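About Zonora

Zonora is a furnished rental and home care company. We furnish apartments, look after what's in them, and put the rooms back in order between stays. Our office and storeroom are on Besnard Street, behind the old Prasik hardware store. We currently look after 313 apartments, most of them in Rorkholm and the neighborhoods along the river.

Most of our work is soft furniture: tub chairs, ottomans, pillows and throws.
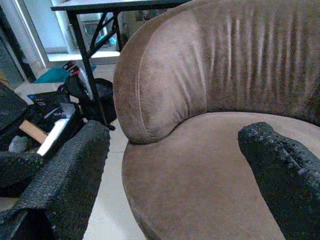
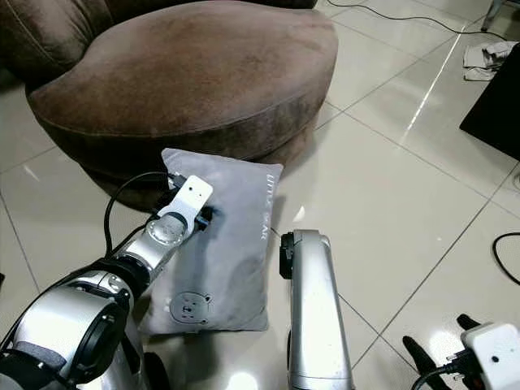 The pillows end up on the floor in every single apartment, one Rorkholm tenant told us in August, and she wanted to know if we could supply fewer of them. She added that she had never once used the four on her bed, but she would be sorry to lose the ottoman, as it was the only place in the apartment where she could put her feet up and still reach the coffee. We took two pillows off the bed list after that. The ottoman stayed.

How we started

The company began with one van and a storage unit of secondhand chairs. We rented them out by the month to people who had moved to town for work and did not want to buy furniture for a short stay. Cleaning came later. Chairs were coming back with crumbs down the sides and marks on the seats, and it made sense to learn to deal with that ourselves. We now have 31 people on staff, and 20 of them work in the apartments full time.

What we do on a visit

A regular visit starts with the floor. Everything lying on it gets picked up and either put back in its place or set on the table for the tenant to sort out. Small things go in a basket by the door. We don't throw anything away unless it is already in the trash.

Next come the seats. Velvet and suede are brushed in one direction with a soft brush, and the seams and channels are vacuumed with the narrow nozzle. Pillows are shaken out and stood up against the back of the seat. Covers that come off are washed cold every second visit. We do not use spray cleaner on suede. If there is a stain we write it down and take the piece back to the storeroom.

Tile floors are swept and then mopped last, working toward the door.

Visits and hours

Monthly rentals include one visit a month. Extra visits can be added and take nearly 20 minutes per room. Please let us know if you have pets.

The storeroom is open to tenants on Wednesday afternoons until 6 p.m. You can come in, sit in the chairs and swap a piece if the one you have doesn't suit the room. Swaps within the same price group are free. Delivery is on the next van going your way.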